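FOR IMMEDIATE RELEASE

Bisasent Press to Publish "The Samden Cables," a Documentary History of a Cold War Listening Program

Declassified papers and private letters shed light on a secret relationship between intelligence officers and a commercial telegraph company

SUTCLIFFE, May 2, 2021 - Bisasent Press today announced the forthcoming publication of "The Samden Cables: Private Wires and Public Silence in the Early Cold War," by the historian Kane Harawira. The book will be released in November in hardcover and electronic editions.

Drawing on 876 documents, many of which have not been quoted in print before, the book traces how the Samden Telegraph Company came to pass copies of its customers' overseas messages to government intelligence officers, and how the arrangement continued for years after the men who approved it had left their posts. The account begins with an unsigned memorandum written in the closing months of the Second World War and follows the program through three changes of management, a failed lawsuit, and a closed legislative hearing whose transcript remained sealed for decades.

Mr. Harawira first came across the company's name in a footnote while conducting research for an earlier study of wartime censorship. His requests for related files were refused twice. The third request, filed under a different record group number, produced a single box of routing slips. Those slips led him to the Dendberg Collection, a private archive of business papers held in Sutcliffe, where the company's internal correspondence had been stored under the heading "Office Supplies and Furniture."

"I had spent a long time looking for a dramatic order from a powerful person," said Mr. Harawira. "What I found was a series of small decisions made by managers who believed somebody above them had already asked the hard questions. The letters are polite, and some of them are dull. Read in order, they show how a temporary wartime favor became a permanent office with its own budget line."

The book is divided into four parts. The first describes the wartime censorship rules under which the copying of messages was lawful and openly acknowledged. The second covers the period after those rules lapsed, when the company continued to hand over its traffic on the strength of verbal assurances. The third examines the lawsuit brought by a former night clerk who was dismissed after refusing to sort messages for the courier. The final part considers the hearing, the partial release of records that followed, and the gaps that remain in the public file.
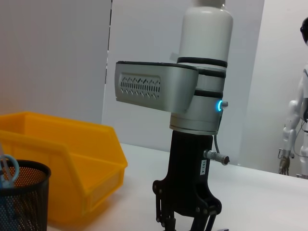
Robot arm with a black gripper and wrist-mounted camera module.

Particular attention is given to the courier system itself. Messages were collected each evening from a rear office, copied overnight, and returned before the start of business. The author has matched courier receipts against company shift records to establish which employees knew of the practice and when. He also identifies several instances in which messages belonging to journalists and labor officials were marked for separate handling, a practice that company lawyers later denied under oath.

The book does not claim to settle every question. A chapter on the sources sets out which files are missing, which were destroyed under ordinary retention schedules, and which are still withheld. Where documents conflict, both versions are given in the notes. An appendix reproduces the text of the memorandum in full, together with the two later drafts in which its key paragraph was shortened and then removed.

"Readers in this field have been asked to take a great deal on trust, both from official spokesmen and from their critics," said Vaughan Partington, editorial director of Bisasent Press. "Mr. Harawira has chosen to put the paper in front of the reader. We expect that some people will disagree with his conclusions, and the notes will give them the means to do so."

Mr. Partington added that the press had arranged for an outside legal review of the manuscript before it was accepted. No material was withdrawn as a result of that review, although the names of two junior employees have been withheld at the request of their families.

In connection with the release, Bisasent Press will place transcriptions of selected letters on its website, with archive references for each item. Teachers and librarians may request a printed guide to the documents, including a timeline of the company's ownership and a list of abbreviations used in the routing slips. The guide will be supplied without charge while stocks last.

Publication details

Title: The Samden Cables: Private Wires and Public Silence in the Early Cold War
Author: Kane Harawira
Publisher: Bisasent Press
Length: 506 pages, with notes, bibliography, and index
Formats: Hardcover and electronic

About the author

Kane Harawira writes on censorship, communications, and the history of intelligence. He has worked as a records analyst and has lectured on the use of declassified material in historical research.

About Bisasent Press

Bisasent Press is an independent publisher of history and public affairs based in Sutcliffe. Its list includes documentary collections, memoirs, and new editions of out-of-print works on government and the press.

Review copies and interviews

Advance proofs are available to reviewers on request. Requests for interviews with the author should be directed to the publicity office of Bisasent Press and should state the name of the publication or program and the intended date of use. Extracts of up to 798 words may be reprinted with credit to the author and publisher - longer extracts require written permission.

###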